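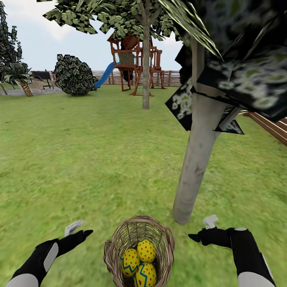

A reader from Zerkcombe wrote to ask whether wicker can be washed at all, or whether water ruins it. She had been told both things and had a shelf of baskets going gray with dust.

Most woven baskets can take a quick wash. What harms them is soaking, and drying too slowly afterward.

Start dry. Tap the basket upside down over newspaper, then go over the weave with the soft brush of the vacuum cleaner. An old toothbrush gets into the corners around the handle.

For the wash, put 2 teaspoons of mild dish soap in a bowl of warm water. Wring the cloth until it stops dripping and wipe along the strands, inside and out. Rinse with a second cloth and clean water. Painted baskets should be tried on the bottom first – some colors come off right away. 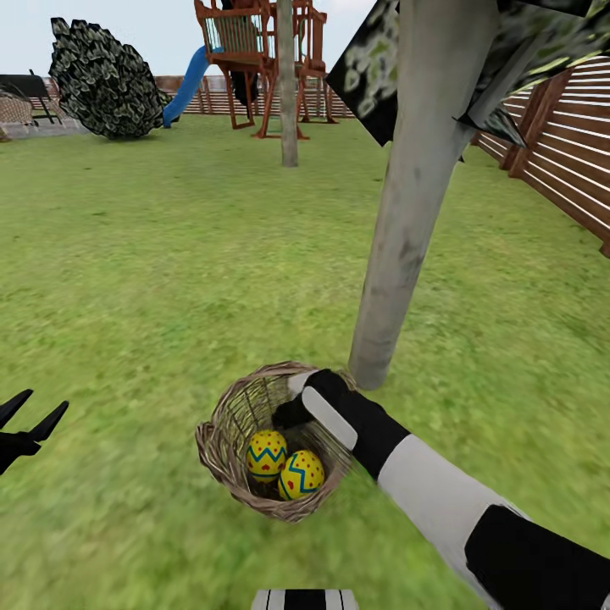
Dry in moving air, in the shade. Strong sun makes the strands brittle, and a radiator is worse. Turn the basket every hour or so and push any bent side back into shape while it is still damp. Leave it out for five hours before anything goes in it.

Mildew needs white vinegar and water in equal parts, dabbed on and left ten minutes. If the smell comes back the basket is probably gone.

Loose ends can be tucked under the next strand and held with a drop of wood glue and a clothespin overnight. Snip splinters with nail clippers. Pulling them opens up the weave.

Store baskets with a sheet of paper between each one, never in plastic bags. A damp basement is a bad place for them – the top of a closet will do fine.

Page last updated November 2023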